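The fruit basket comes first

Meinir Gittins had been up since five when I reached her, and she had already moved the kettle twice. "It was in the wrong place," she said, by way of hello. "I've had it by the window for years and I only saw it this morning!"

It was Mon 6 January, the day she opens the new round of Endance, her winter course for people who want to sort out their kitchens and keep them sorted. I first wrote about it when it was a dozen neighbours and a sheet of paper pinned up in the library. This time 151 people have signed up, a good many of them for the second or third go, and I can see why they come back. I did it myself two winters ago and I still fold my tea towels the way she taught me.

The course runs for 52 days and it begins with fruit. You clear one worktop down to the bare surface, wipe it, and then you're allowed to put a single thing back. Meinir asks for a basket with fruit in it. "Something you want to look at," she said. "You've done all that work, you've carried the toaster and the post and the batteries off to the spare room, and then there's a banana waiting for you. I love that bit. I get quite giddy about it."

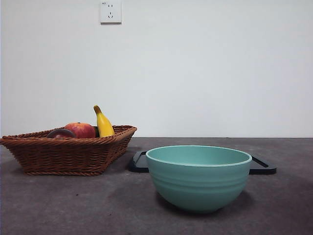
Titilayo Ekpo thinks the first week is the hardest, and told me the fruit was what kept her going. She had wanted to start with the cupboards, she said, and was cross to be told no, but by the third evening she was eating a pear standing up at a clear worktop and couldn't remember when she had last done such a thing. She has since bought a second basket for onions. It lives on the floor of the larder and she is very proud of it.

I asked Meinir why a basket and why not a bowl. She has strong feelings here. "Bowls are lovely, I've got a shelf of them, but things roll to the bottom and you forget them. Something low with sloping sides, you can get your hand in. And keep it to a few pieces. When people fill it to the top they stop eating from it, they just admire it."

Her own came from Bulteo, a shop down by the harbour that sells brushes, string and baskets and very little else. She went in for a washing-up brush. The owner let her take three home to try on the worktop overnight, and she brought two back the next morning. She still talks about the ones she returned.

After the fruit week comes what she calls the Fillo, named after a drawer in her mother's house that was only ever for paper bags, candles and string. Everybody picks one drawer to be the Fillo and everything homeless goes in it until the end of the month. Last January somebody in the group emptied theirs and found almost 400 bread bag ties. "We clapped!" Meinir said.
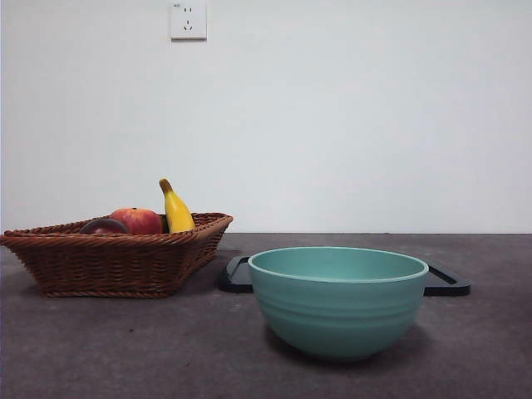 My own worktop has slid a bit since my course, I'll admit, and I told her so. She wasn't shocked. She asked what was on it, and I listed the scales, the radio, two lots of keys, a jar of pens and a plant that I don't much like. "Right, the plant goes to somebody who does like it," she said. She wants a good stretch of plain wall behind the basket too, with nothing hung on it. A socket can't be helped, she says, but a calendar can go round the corner. She likes a dark worktop for the same reason she likes dark plates, for how food looks against it, and she'll happily talk about plums on grey for as long as you let her.

There's a message board this year, called Cho, where people can write in at the end of each day. It had 2,116 messages before the course even opened, and she has read them all. Mostly they were about where to put the bread bin.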